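Prerden Robotics Club forum > Student projects > Gripper pad wear and slip

moschos_lead
27/01/2026
Pad results for the Hesura task. Old pads (smooth silicone): 38 good grasps out of 76 attempts. New textured pads, same operator, same objects: 20 misses out of 76. I want to freeze the pad design now and spend the time until June on data.

tk_bench
Were the objects wiped between runs? Smooth silicone picks up dust fast and your baseline would drop for that reason alone.

moschos_lead
Wiped every 20 attempts, both sets.

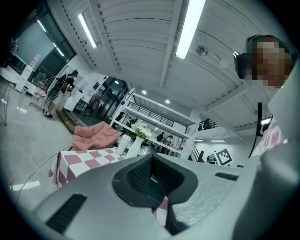 Pad geometry is the only variable I changed between the two sets. Finger mount, spring and trigger travel are as before. The new face has the fine diamond mesh over the whole inner surface, and the cup and the flower vase on the checkered cloth are the kind of thing we have to pick. Smooth cylinders are where the old pads slipped.

ohmic
Mesh is fine on a hard cylinder. On thin film it leaves you with less contact area. I would test bags before freezing anything.

moschos_lead
No bags in the Hesura rules.

ohmic
There were no bags in the Poketti rules either, until the second round.

rowan_k
Different question. Has anyone checked the cable by the headset? The black one that curves down toward the gripper. If it loads the body when the operator turns, you get a torque that has nothing to do with the pads. I would clip it at the shoulder.

tk_bench
Same load in both sets, so it cancels.

rowan_k
Only if the operator stood in the same place. Cable slack changes with position.

moschos_lead
Position was not logged. I can repeat the old set with the cable clipped.

tk_bench
Do both sets or don't bother. Also log cycles per pad. Ours lost the pattern at the tip by 2000 closures.

moschos_lead
OK. Both sets, clipped, cycles logged. Freeze is on hold until then. ohmic, if you want bags, bring bags.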